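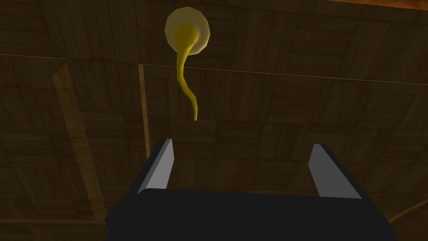
Figure 3.1 Dark wooden surface.

81 shares | 3 comments

Chapter 3
Wood inside the house

In the previous chapter we studied the wood which stands outdoors, in fences, roofs and gates. Now we go inside. Many students think that indoor wood has an easy life, as it gets no rain and little sun. This is only partly correct. The air of a house changes with the season, and wood follows the air.

A board takes in water from damp air and gives it back to dry air. When it takes in water it becomes wider, and when it gives water back it becomes narrower. Along the length the change is so small that we can usually forget it. Across the width we can never forget it. This movement does not stop when the wood is old. A table top of 2000 millimetres, made by a joiner in the village of Garnus, was still moving after more than 30 years of use, and the screws under it had made long holes.

Sheila Mottram, who taught the first version of this course, asked her students to visit one house in October and the same house again in spring, and to try each door. I recommend the same exercise to you. Please write down which doors are difficult to close and on which side they touch.
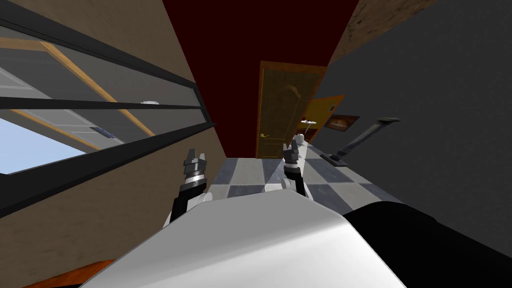

3.1 Doors and their panels

A door made from one wide board would bend. For this reason the old makers built a frame of narrow pieces and put a thin panel in a groove inside it. The panel must stay free - it is not glued - so that it can become wider without pushing the frame apart. The moulding around a panel has a practical origin, for it hides the line where the panel moves. Today it is often only a decoration, and on cheaper furniture it is simply fixed on a flat sheet. 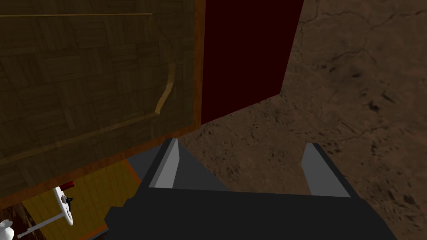 The beginner's most common mistake is to put glue in the groove. In the Henare workshop, where I learned this trade, Jarrah Kereama kept a box of split panels and gave one to each new student to examine. In nearly every one the split ran along the grain and started at a spot of glue.

Paint and varnish make the movement slower, but they do not prevent it. It is important to cover both faces of a door equally. If only the front is varnished, the back will react first and the door will become curved.

3.2 The room as a climate

Wood near a window or high under the ceiling does not meet the same air as wood near the floor. Before you fit anything, leave the boards in the room where they will be used. 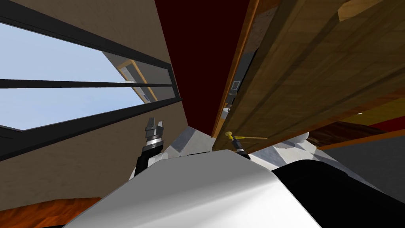

Figure 3.2 Beige wall below a window, from a low viewpoint.

A small humidity meter is enough for the exercises in this chapter. Read it in the morning and again in the evening, always in the same place, and keep the results for section 3.3.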